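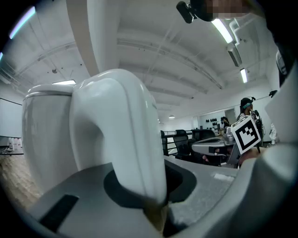

Unit 4: Collecting Demonstrations with the Hand-Held Gripper

Courses > Robotics Project > Handouts > Unit 4
Last updated: July

Read this before your first collection session. It replaces the shorter handout from Unit 3, which still described the old trigger. Questions go to Vicente Quezada or to whoever is running the bench that afternoon.

4.1 What you are handing in

Each team turns in one set of demonstrations for one task. A demonstration is a single recording of the task from start to finish, done by a person holding the gripper. The full set is 500 demonstrations per team, split between members however you like. Every member has to record at least 29 of them, and the log has to show who recorded what.

The tasks are Clastau (putting small parts in a tray), Fadwood (stacking blocks) and Godoy (folding a cloth in half, then in half again). Teams that picked Godoy should read 4.5 first.

4.2 The gripper

There are two white fingers on a gray base. The one with the curved, rounded tip bends forward at the top. The other is taller and boxier. The square black-and-white marker is mounted on the gripper and has to stay clean. Do not put tape or stickers on the white margin. The software needs the margin as well as the black border to find the marker.

Check before each session:

- both fingers move freely through their whole range
- the screws on the base are snug (hand tight, no power drivers)
- the lens is clean - use the cloth in the drawer, not your shirt
- the storage card has at least 10 GB free

If a finger sticks, stop and write it on the bench sheet. Do not force it and do not oil it.

4.3 Calibration

Calibrate once at the start of a session and again if the gripper is dropped or a finger is changed.

1. Start Zalance and choose New Session.
2. Open the fingers all the way and hold for a slow count of three.
3. Close them all the way. Hold again.
4. Repeat steps 2 and 3 until the bar turns green.
5. Walk slowly around your table with the gripper pointed at the work area. This builds the map. Fast turns will lose tracking and you will have to start over.

The lens is very wide. It takes in the ceiling lights, the far wall and anyone sitting across the room, and tracking depends on those fixed things staying put. Don't move chairs or switch lights on and off after the map is built. If another team moves something large, rebuild the map.

4.4 Recording

Start and end every demonstration with the fingers open. Move at the speed you would use to hand someone a cup. Most of the rejected files last term were too fast, and a smaller group had the thumb over the marker for part of the motion. Keep your hand below the marker at all times.

Change the starting positions between demonstrations. Ten recordings from the same layout are worth very little in training.

A failed attempt is not deleted. Mark it F in the log and record another one. Failed attempts do not count toward the team total, but we use them in Unit 6.

4.5 Notes for Godoy teams

Cloth takes longer than the other two tasks, about 40 seconds per demonstration for most people. Pinch near the corner with the tips and lift before you pull. Smooth the cloth flat between folds with the side of the closed fingers.

4.6 Log and file names

Team letter, task, your initials, number. Example: B-Fadwood-VQ-014. Files with any other pattern are skipped by the loading script, and last term one team lost 780 MB of good recordings that way until we renamed them by hand.

Bring the log on paper to the Unit 5 meeting.

3 comments
12 shares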